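The Folding Wager

My aunt had bet me 11 dollars that the Folteck would fold her laundry by supper. I had read the brochure twice and took the bet gladly. Folteck promised 2000 hours of housework. It did not say whose.

Round one, the bedroom, four o'clock.

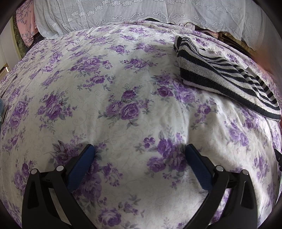

Round two

"It's thinking," said my aunt.

"It's stuck," I said. A boy of five in Barville could have had a sweater put away by then, and would have wanted a cookie for it.

She told me the Iyengar store had sold more than 1523 of them. I said they had sold plenty of bread machines too.

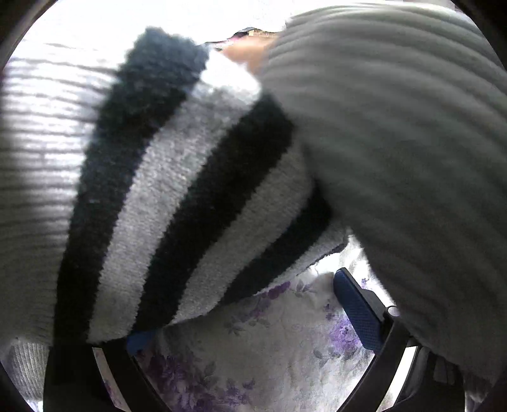 My own trouble with these things goes back to the Enamon, which ironed my good shirt into the shape of a dinner roll. I paid for that one myself. So I leaned on the door and watched the black and pale stripes, and the purple flowers on the cloth under them, and kept my hand on my wallet — out of habit.

"Give it until six," she said.

I went down to start the potatoes.

Last updated: March
Contact | Copyright Barville Story Page | Back to top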